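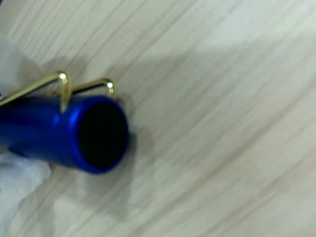
Ticket: Products missing from Stekex after price list import
Site: Prokberg nursery shop
Handled by: Jetness support desk
Status: Closed
Priority: Normal

Reported problem

We load the supplier price list into Stekex at the start of each season. The September list has 1,196 products in it. The import runs to the end and shows the green "Finished" message, but the product count afterwards is 1,149. No error is shown on screen. Staff noticed when several kinds of plant pot would not scan at the till. When we looked them up by code they were not in Stekex at all.

We have run the import twice with the same result both times. The previous list loaded without trouble. The shop opens at 9:00, so please don't take the system down after that if it can be helped.

First reply from support

Thank you for the details. Before changing anything, please do the following and add the results to this ticket.

Open Settings, then Data, then Import history. Open the latest import and press Save log.
Attach the log and the price list exactly as the supplier sent it. Please don't open the list in a spreadsheet and save it again first. Saving it can change the file, and leading zeros are often lost from the product codes.
Tell us whether "Skip duplicate codes" is ticked on the import page.
Please don't run the import again for now.

Customer update

Log and list attached. "Skip duplicate codes" is ticked. It has always been ticked as far as we know.

I have not saved over the list, but I did open it in a spreadsheet to get the number of products. It shows all of them there if I import it with the text option set to none. If I just double-click the file it shows fewer. I don't know if that matters.

Support note

The difference between the two ways of opening the file does matter, so thank you for mentioning it.

We checked duplicates first. There are none in the list: every code is used once. The tick box is not the cause and can stay as it is.

We then checked the log. It reads:

Rows read: 1,149
Rows loaded: 1,149
Rows rejected: 0
Warnings: 1 (long text shortened, row 77, field Description)

Stekex only ever saw 1,149 rows, which is why it reported no errors. The other 47 were lost while the file was being read, before any of the usual checks on codes and prices.

Customer update

We compared the codes in the list with the codes in Stekex. The missing products are all together in one block. Everything before the block is there and everything after it is there. The block is mostly pots and saucers, with a few trays at the end. The product just above the block is in Stekex, but its description is very long and has other products' names in it, and the price is wrong.

Could this be the tills? One of them was replaced over the summer and it runs a newer version of Stan than the other.

Support note

The till is not involved. Stan reads products from Stekex and cannot add or remove them. A product missing from Stekex will be missing on both tills, whichever version they run.

Cause found. The list is a comma-separated text file. In this kind of file a double quote mark at the start of a field means "everything from here to the next closing quote mark is one piece of text", and that includes commas and line breaks. Product row 77 has a stray quote mark at the start of its description. The next one is at the end of the description in row 124. Stekex took all of it as a single product, so rows 78 to 124 were swallowed into the description for row 77. The price was then picked up from row 124, which explains why it was wrong.

The two marks were probably typed by hand at the supplier's end. Neither serves any purpose in the text.

Fix

1. Make a copy of the supplier's file and work on the copy.
2. Open the copy in a plain text editor. Do not use a spreadsheet or a word processor.
3. Go to line 78. The heading takes up the first line, so every product is one line further down than its row number. Delete the quote mark at the start of the description.
4. Go to line 125 and delete the quote mark at the end of the description.
5. Save the file as plain text with the same ending.
6. In Stekex, delete the product with the long description. Delete that one only.
7. Run the import with "Add and update" selected. Do not use "Replace all", as it clears the stock counts.
8. Check the count on the Import history page.

Allow a few minutes for the tills to catch up. If a product still won't scan, close Stan fully and open it again.

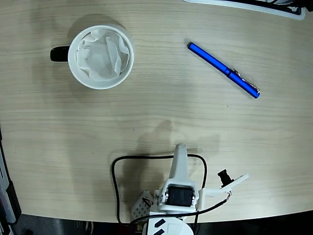

Will the stock counts for the missing products be correct after the import?

They will start at zero. The products are new to Stekex, so there is no earlier count for it to bring back. Enter the stock by hand on the Adjustments page, or do a short count of those shelves. Products that were already loaded keep their counts.

Customer update

Done before opening. Import history now says rows read 1,196, rows loaded 1,196, rejected 0, no warnings. The long description has gone and the price on that product matches the supplier's list. Pots scan on the newer till. The older till needed Stan closing and opening again and is now fine.

Stock for the pots and saucers has been entered. The trays are in the back store and will be done later in the week.

We have asked the supplier to take the quote marks out of their own copy. They have said they will send a fresh list.

Support note

Thanks for confirming. When the fresh list arrives, please look at the rows read figure before the tills are used and compare it with the number of products the supplier says they have sent. A "long text shortened" warning is also worth opening, even when nothing has been rejected.

We have passed on a request for Stekex to show a warning when a description contains a line break. There is no release planned for this at present, so the ticket has not been kept open for it.

Closed with the customer's agreement. Replying to this ticket will reopen it.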